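Cell tower records and the Ristley search

5 min read

I have now read the search log from the Ristley missing person case twice, and the part worth writing up is how the phone data was used. Most coverage went to the dogs.

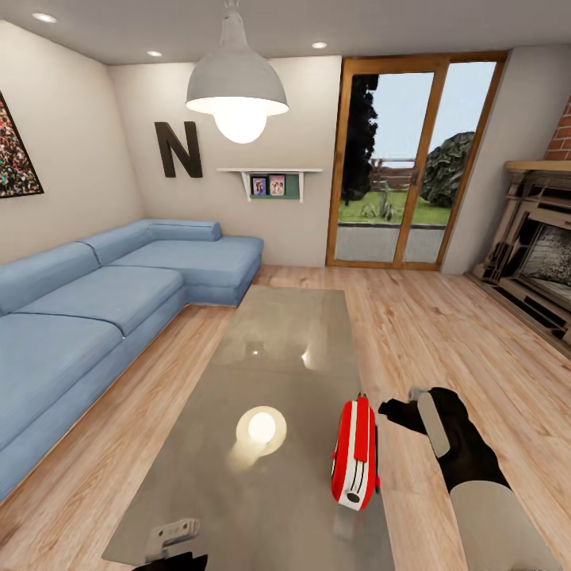
TASILBERG, May

The phone last registered on a tower north of Orellana. A tower record gives a sector and sometimes a timing value. It does not give a point on a map. The first team drew a circle with the tower at its center and searched all of it, 442 acres, over 37 hours.

Benjamín Figueroa, the second analyst on the case, threw out the circle. He used the sector bearing and the timing value to get a band 1000 yards deep, then cut the band wherever the ridge would have blocked the signal. Two strips were left. Milagros Quezada's team started with the eastern one and located the man alive beside a drainage road.

Two notes on method. The timing value is rounded by the network, so the band needs a margin on both sides. Figueroa's log states his margin, and the first team's log has none. Also, the last registration is the last contact with the network, and a phone can be carried a long way after that.

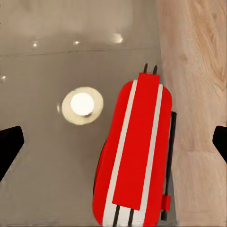
Red toaster with white stripes, gray countertop.

Wendelin Wieser wrote to ask whether the tower file was requested late. The log shows the request going out at 5 p.m. and the reply arriving the next morning. I have asked for the form itself and will post it when it comes.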